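About Istotia

Istotia is a small locksmith and door repair firm, and it began, as a fair few good things do, over somebody's kitchen table. Samuele Zanetti had been mending locks for other people's companies since he left school, and Rosario Morelli was a joiner who kept getting asked to put right the doors that had been forced or had simply dropped on their hinges. They were forever passing customers back and forth, so in the end they bought a van between them and put one name on the side.

There are 4 of us now, plus Lunico, the shop spaniel, and we look after more than 300 homes and landlords across town, along with a handful of schools and one very old chapel with a key the length of your hand.
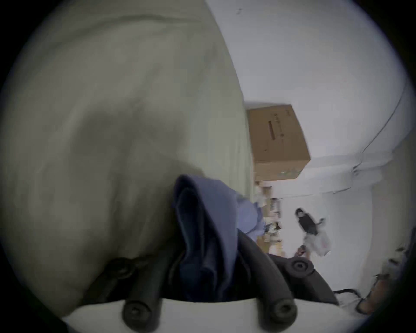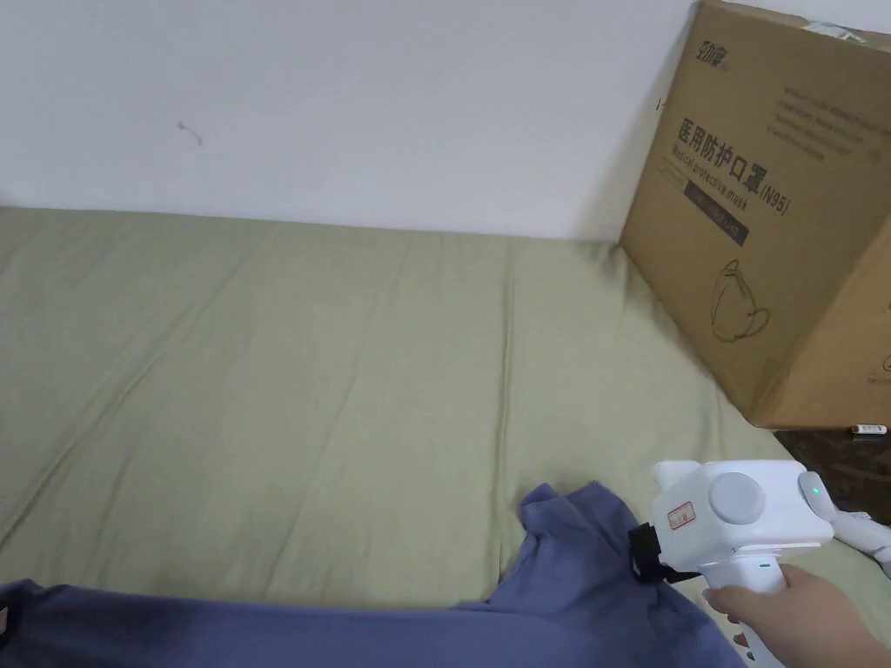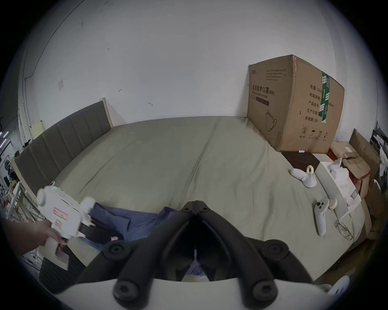

Most of our days are spent on the ordinary things: keys snapped off in the barrel, patio doors that won't catch, a new set of locks for somebody who has just moved in and would like to sleep soundly. Rosario still does all the woodwork himself and is rather particular about it, so if your frame has split he'll want to have a good look before he gives you a price. The price he gives is the one you pay.

In April we took on the old Sartori workshop next door, bench and all, and it has given us room for 6 key machines and a proper counter where you can sit down while you wait. Do come in and say hello, even if it's only for a spare shed key! We'd be very glad to meet you, and the kettle is usually on.

Page last updated 30 May 2022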